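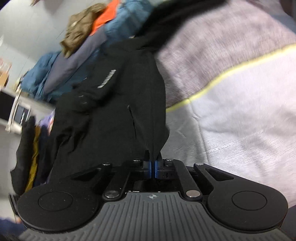

Closed on the hem of a black garment. Pads are the blue ones.

# Stulgate hand gripper – notes and data card

Posted in February by Mikkel Ingvarsson

Stulgate is a hand-held gripper with a camera on it, plus the clips I have recorded with it. You hold it, squeeze it, pick up laundry and get a recording that a robot arm can learn from later. The arm is called Hernach and is still mostly a box of motors under my bench, so for now the laundry is being done by me, slowly, with a tool that makes it harder.

## What's in the folder

- `clips/` – 856 clips, all cloth
- `labels/` – one text file per clip, typed by hand, spelling not guaranteed
- `print/` – parts for the body, arms and finger mounts
- `usman/` – the sorting script (Usman drops any clip where the jaws never close)

Clips were made in 4 batches. Batch 2 has the wrong clock time all the way through. I know. Sort by file number instead.

## Task labels

`pinch_hem`, `lift`, `drag`, `fold_half`, `let_go`, `other`

`other` is bigger than it should be. Most of it is me trying to get hold of one layer and coming up with two. If you want to split it further, please do, and send me the labels.

## Known faults

Dark cloth is hard going. Black on black arms gives the tracker very little to work with, and creases get marked as edges. I have left these clips in, as my wardrobe isn't going to change for the sake of a tracker.

Fast turns of the wrist blur the background. Anything above a blur score of 7 is flagged but kept.

The pivot pins need checking before each batch. If the arms feel gritty, take them apart and clean them – don't oil them, or you will be washing the laundry twice. 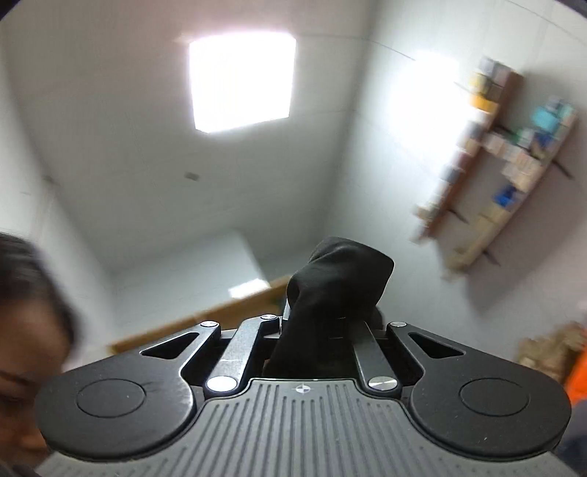
Gripper held up towards the ceiling, black fabric at the fingers.

## Before you record

1. Open and close the jaws fully, twice.
2. Wipe the lens. Then wipe it with something clean.
3. Start Druron (the recorder) and wait for the second beep. The first beep means nothing and I can't find where it comes from.
4. Check that the pads meet square. Shim the finger mount if they don't.

## Use

Free for home and workshop projects. If your robot learns to fold from this, it will fold the way I do, and you should see my shirts before you commit to that.

Faces and voices: ask me before you pass on raw clips. The sorted set has no sound.

**Recent notes**

- Hernach: shoulder joint, second attempt
- Printing finger mounts that don't snap
- Usman and the missing labels
- Druron beeps, a list of theories

Contact: Mikkel Ingvarsson, via the Stulgate page | © Mikkel Ingvarsson | Back to top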